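Saltell Station Budget -- README

Last edited Fri 26 May

Contents of this folder

stations.csv -- one row per recording station, planned or in use
parts.csv -- every part we buy, with supplier, unit price, lead time in days
spares.csv -- replacement intervals and minimum stock
quotes/ -- supplier quotes as received, PDF
plan.csv -- month-by-month purchasing plan, through August
notes.txt -- running notes on orders, returns and substitutions

What this is for

Saltell is a tabletop manipulation data project. People pick up, move and put down household items with a pair of hand-held grippers, and the recordings are used to train arm policies. The files in this folder cover the money side of that work: what a station costs to set up, what it costs to keep running, and what has to be ordered before the next stations open at the Juddale site.

The recordings themselves are not here. For episode format, camera calibration and task lists, see the README in the data folder.

All prices are in US dollars, before sales tax. Shipping is kept in its own column and is not included in unit price.

What a station is

A station in this budget is one table, one pair of grippers, the head camera, cables, power, backdrop and floor marking, plus a share of the item shelf. The recording computer is budgeted separately because two stations can share one. If you are comparing our numbers with someone else's, check that first. Most of the difference we have seen between budgets comes from where the computer is counted.

Cost groups in parts.csv

group A -- grippers and gripper parts
group B -- cameras and mounts
group C -- cables, hubs, power
group D -- furniture, curtains, stands, carpet tile
group E -- items to be handled (cups, baskets, boxes, cloths and so on)
group F -- tape, labels, cleaning supplies, small tools

Group A is the largest for a new station and also the largest for upkeep. Group E looks small per item but adds up, and it is the group people most often forget to put in a proposal.

Group A: grippers

Grippers are bought from Pliltel as finished pairs. The current price is $1164 per pair with cables. Fingers can be ordered separately, and that is where most of the repeat spending goes. A finger can still close on an item with its edges chipped, but the contact patch changes, and the policy people want the fingers in the recordings to look alike from one station to the next.
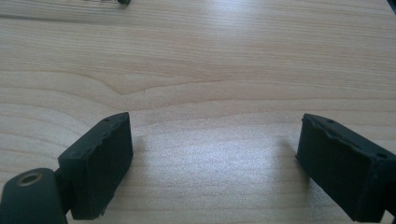 We replace fingers in sets. Replacing one side at a time saves a little on paper and costs more in checks, because the opening has to be measured again each time either finger is changed. The replacement interval in spares.csv is 60 recording hours per set. That interval is a planning number. Operators may pull a set sooner, and when they do, the date and the hours on the set should go into notes.txt so that the interval can be revised.

Fields in spares.csv:

part_id -- matches parts.csv
interval_hours -- planned hours before replacement
min_stock -- reorder when the shelf count reaches this number
pack_size -- smallest quantity the supplier will ship
last_order -- order reference, not a date
comment -- free text

Lead time for finger sets is 27 days. It was shorter last year. Please don't plan on the old number, which still appears in two of the quotes. Pivot hardware and screws come with a finger set only if the long kit is ordered. The short kit is fingers alone. We order the long kit for new stations and the short kit for upkeep.

One full spare pair of grippers is held per site, not per station. If a pair goes back to Pliltel for repair, the spare covers it. With more than four stations at a site this will stop working and a second spare should be budgeted.

Group B: cameras and mounts

The head camera is a single line in parts.csv. Mounts for it are made in the shop and carry a material cost only. Gripper cameras are sold as part of the gripper price, so there is no separate row for them except as replacements.

Marker plates are listed under group B even though they sit on the grippers. They are cheap, they get scratched, and they should be bought by the pack.

Group C: cables, hubs, power

Plan for two data cables per station in use and two on the shelf. Cable length was the most common mistake in the first round of orders. A cable that reaches the far corner of the table with the operator standing still is too short once the operator leans or turns. Measure from the computer, along the floor, up to the operator's hand at full reach, and then add slack. The lengths in parts.csv already include the slack.

Each station needs its own power strip. Cable covers are not in the current budget. There is a placeholder row for them with no price, and it should be filled in before the Juddale order goes out.

Group D: furniture and surroundings

Tables, curtains and stand bases come from Van Acker. Their quote is in quotes/ and is good for orders placed before the end of August. The table we buy has a light wood top with rounded corners. Darker tops were tried and dropped, mainly for exposure reasons. The finish does reflect overhead light, and a matte top is quoted as an option at $73 more per table. No decision has been made on that. plan.csv assumes the standard top.

Curtains are priced by the panel. The number of panels depends on where the station stands in the room, so the per-station figure in stations.csv is entered by hand and won't match if you try to derive it from parts.csv.

Floor numbers are made with black tape and cost next to nothing, but they do need to be in place before the first session because the station number is also the folder name.

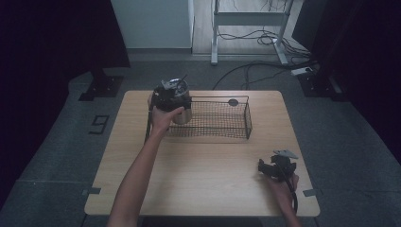 Station 9 in use: tumbler in the left gripper, wire mesh basket on the table.

Group E: items to be handled

Items are bought in batches by task family. The kitchen batch covers cups, tumblers, lids, baskets and similar. Retail prices are used, with no bulk discount assumed. Buy duplicates at the time of the first purchase. Household goods change shape and color without notice, and a replacement bought later under the same name may be a different size.

Each item gets an item_id when it is shelved. The id is used in the episode records, so an item that is replaced by an identical one keeps its id, and an item replaced by something close gets a new one. The budget rows do not track this. They only carry the quantity and price.

Metal items cost more than plastic ones and last longer. Straws and lids go missing and should be ordered with extras. Baskets have held up well and the replacement allowance for them was cut this year.

Group F: consumables

Gray tape for table marks, black tape for floor numbers, wipes, label stock. This group is a flat amount per station per month. Don't break it down further -- the time spent doing so is worth more than the savings.

How totals are made

Setup cost for a station is the sum of its rows in groups A through F, each multiplied by quantity, plus shipping. Upkeep is worked out from interval_hours and the planned recording hours in stations.csv. Labor is not included anywhere in this folder. Neither is rent.

Rounding is done once, on the final total. Earlier versions rounded every row, and the totals came out slightly higher. If you have a copy of the old sheet, delete it.

Order sequence for a new station

1. Grippers and the first long kit, together, so that they ship together.
2. Table, curtains and stand bases.
3. Cables and power, once the room layout is fixed.
4. Items for the first task family.
5. Short kits up to min_stock.
6. Tape, labels, wipes.

Steps 1 and 2 can go out on the same day. Step 3 should wait for a measured layout. For Juddale the layout is drawn but has not been checked in the room.

Known gaps

- Return shipping on repairs is paid by us and is not in the plan.
- Two quotes have expired and are kept only for comparison. Their file names start with old_.
- The computer share in stations.csv is entered as half a unit even where a station has a computer to itself.
- Storage shelving for group E was bought from another account and has no row here.
- There is no line for disposal of worn fingers. They are being kept in a bin for now.

Changing these files

Edit the CSV files directly and keep the column order. Put a note in notes.txt for any price change, with the quote it came from. If a part is dropped, set its quantity to zero and leave the row in place, as older station rows still point to it. plan.csv is rebuilt from the other files, so changes made there by hand will be lost at the next rebuild.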